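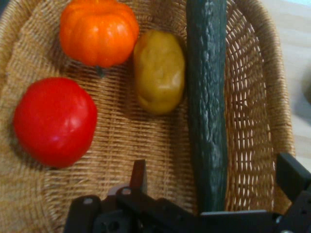 Baskets, Boards and What Goes in Them
Coltdale Kitchen Table Gallery
Posted 10/12/21 by Elaine Portela

The end of the growing year is a humbling time for anyone who ordered seeds in January with a glass of wine in hand. This page is my annual record of what made it to the kitchen. Last year's went up late and was mostly squash, and I received complaints from a person who doesn't like squash (hello, Osvaldo). So this year there is no squash. There is a tomato doing an impression of one, and I won't be taking further complaints.

Click on any picture to see it larger. If that doesn't work, try it again, and if it still doesn't work, that's how it was last year too.

The pumpkin-shaped tomato

Orange, ribbed, squat, and the only thing I grew that gets compliments from people who don't garden. I bought the seed from a swap table in a paper envelope that said "Keledov, orange, good" and I have never found the name anywhere else, so either it's a rare heirloom or somebody's surname. Two separate visitors have asked when I was going to carve it.

It slices badly. The ribs mean every cut comes out looking like a cartoon cloud, and the slices at the shoulder are mostly shoulder. For sandwiches, forget it. For sitting in a basket and being admired, I have not met its equal. I roast the ugly ones with garlic and a lot of salt and they come out sweet and a little smoky, and at that point nobody can see the ribs anyway.

The red one

Round, shiny, red. It looks like the tomato a child draws. I nearly didn't grow a plain red this year, having been talked into stripes and purples by the catalog, and the stripes and purples cracked in the first big rain and were gone by the middle of September. The plain red just kept coming. I'm told there's a lesson there and I've already ordered more stripes.

Don't put tomatoes in the refrigerator. I put this on the page every year and every year somebody writes to say that they do and it's fine. Okay.

The potato

Every basket needs something in it that isn't trying. My potatoes came up with dimples and lumps, the color of a manila folder that's been in a car, and I grew them in sacks by the back step after Mervyn Sedgwick told me sacks were foolproof. Mervyn had not met the sacks I bought. One split in July and I kept it together with a belt.

For the record, a potato does not want to spend its life in an open basket in the light. It goes green and then you have to have a conversation about it. Mine live in a paper bag in the bottom cupboard and come up to the table for special occasions.

The cucumber

Long, bumpy, and so dark it could go to a funeral. This is the kind with the wrinkled skin, thin enough that I don't peel it, and if you let it hang straight from a trellis it comes out straight. If you let it lie around on the ground it comes out like a question mark. I had both, and only one type gets invited to appear on the internet.

It's too long for the basket unless you lay it on the diagonal with one end up on the rim, where it looks like somebody with their feet on the coffee table. I have given up arguing. Smashed with the flat of a knife, salted for ten minutes, drained, then vinegar, sesame oil, a bit of sugar and more chili than you planned on. Everaldo Vieira makes this with a raw garlic clove per person and then wonders why the evening ends early.

The basket

Woven wicker with a looped handle on each side. It's tight on the bottom and more open up the sides, and the thick rim has gone a bit fuzzy the way these do. I got it at the Declercq estate sale, in a lot with a fondue set and a box marked MISC that was all lids. The number on the lot tag was 3049 and I've kept the tag for no reason I can give you.

People ask how I clean it. A dry pastry brush for the dirt, a damp cloth for the rest, and then out in the air until I remember where I left it. Do not soak wicker. I soaked the one before this and it dried in the shape of a hat.

I've also learned to wash the vegetables before they go in, or else to wash them after, but to pick one and tell the rest of the household. For most of August we were each assuming the other had done it.

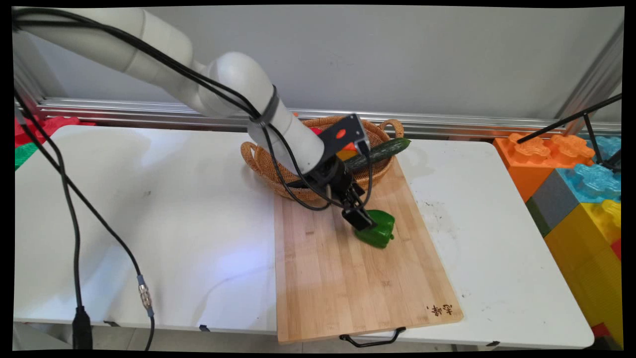
The green pepper

Which brings me to the pepper, the only one on this page that spent any time outside the basket. Green bells are an unfashionable vegetable. Everyone wants them red, and I would too if I had the patience, but leaving a pepper on the plant for another few weeks in Coltdale is an invitation to the slugs, who are also waiting for it to turn red. So I pick green and tell people I prefer it.

Glossy, lobed, a good weight in the hand. Stand it on its end, slice down the sides, and you're left with the core and the seeds standing there all by themselves. I was past forty when Josué Caldeira taught me that. Before then I went in through the top with a paring knife like somebody defusing something.

Stuffed peppers: no. I've had them. You had them too, in 1980-something, and you remember how the rice was.

The board

Pale bamboo, grain running the long way, with a black wire handle at one end so you can hang it up. There are Chinese characters branded into one corner. I can't read them, and three people have offered me three different translations, each with total confidence. The current favorite is the name of the maker. The one I like best is "bamboo."

I use it under the basket as well as for cutting, as it's long enough to do both jobs if you park the basket at the far end and let the near end stick out past the edge of the table a little. My mother would have had something to say about the sticking out. She had something to say about most of my kitchen.

Care of a bamboo board, according to the leaflet that came with my last tin of Flivel board oil: wipe, dry upright, oil monthly. Care of a bamboo board as practiced here: wipe, lean on the toaster, oil when it starts to look like driftwood. It has never warped. I've done nothing to earn that.

The white table

Every year I swear I'll take these on something with a bit of character, old planks or a linen cloth, and every year it's the white table. White is good for color, and orange in particular looks like it's been plugged in. White is bad for everything else. There are smudges on it that I have scrubbed with baking soda, with dish soap, and in one low moment with toothpaste. They are gray and faint and they'll be here after I'm gone.

If you're doing your own, a plain light wall behind the table makes life easier.

What it came to

Mervyn likes a total, so I wrote things down this year, in pencil, on the back of the seed order. I got 112 tomatoes of all kinds, counting the cracked ones and the one the dog had. Eighty of those were the plain red. The potatoes I weighed instead, and I've lost the piece of paper. Cucumbers I stopped writing down when they got ahead of me, and by September I was leaving them on people's porches and walking away at a normal speed.

The whole business was watered from a barrel that holds 600 gallons when it's full and which was full one time.

From the comments on last year's page

"Too much squash." (Osvaldo Paiva)

"What variety is the second squash?" (It was the first squash again. I turned it around.)

"Could you do more on baskets?" (I could, and I have, see up there.)

"My cucumbers are bitter, what am I doing wrong?" Not enough water, most likely, or too much heat all at once. Cut off the stem end and taste from the other one. If it's still bitter, porch.

Using anything from this page

Go ahead, for newsletters and recipe cards and so on. Put "Coltdale Kitchen Table" somewhere near it. Please don't do what happened with the beets, where they ended up on a flyer for a dental office.

Next up: beans, dried, in jars, if I can get the labels to stay on. Everaldo has promised me a look at his onions too, which he has braided, and which he'd like everyone to know he braided himself.

Previous: Squash, Mostly
Next: Jars
Back to all galleries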